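Schreibtisch „Puna“, helle Holzoptik, mit runder Kabeldurchführung. Gebraucht bzw. Rückläufer, geprüft, sofort lieferbar. Stand 21. Januar 2018.

**Kurz zur Platte**

- heller, leicht rötlicher Beigeton, feine Maserung, stellenweise spitze Bögen drin
- Ecke abgerundet
- rundes Loch für Kabel, Rand sauber
- Oberfläche spiegelt etwas bei Lampenlicht, wer direkt am Fenster sitzt bitte bedenken
- Farbe kann je nach Charge abweichen, kein Reklamationsgrund

**Kabel**

Durchführung ist offen, Abdeckkappe nicht dabei. Kappe gibts einzeln von Flimelness, 5 Euro, schwarz oder grau. Kabelwanne für drunter ebenfalls extra, passt nur die kurze. Die lange stößt ans Gestell, bitte nicht bestellen, kommt sonst wieder zurück.

**Preis / Versand**

198 Euro inkl. MwSt. Abholung im Lager Sidska kostenlos, vorher anrufen. Versand per Spedition bis Bordsteinkannte, Radius fast 200 km, weiter weg auf Anfrage. Kommt in 2 Paketen: Platte und Gestell getrennt. Karton der Platte hochkant transportieren, nicht flach unter andere Sachen legen. Treppe hoch machen wir nicht.

**Aufbau**

Zu zweit. Gestell zuerst, Schrauben nur handfest, dann Platte drauf, ausrichten, nachziehen. Inbus liegt bei, Akkuschrauber auf kleinster Stufe geht auch.

**Pflege**

Feuchtes Tuch, nachtrocknen. Keine Scheuermilch, kein Glasreiniger.

Passend dazu: Rollcontainer „Štefanec“, gleicher Holzton, z.Zt. nicht auf Lager. Neue Lieferung kommt noch im Januar, Vormerkung per Mail möglcih.
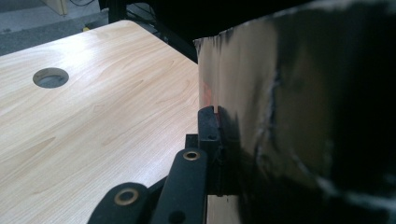
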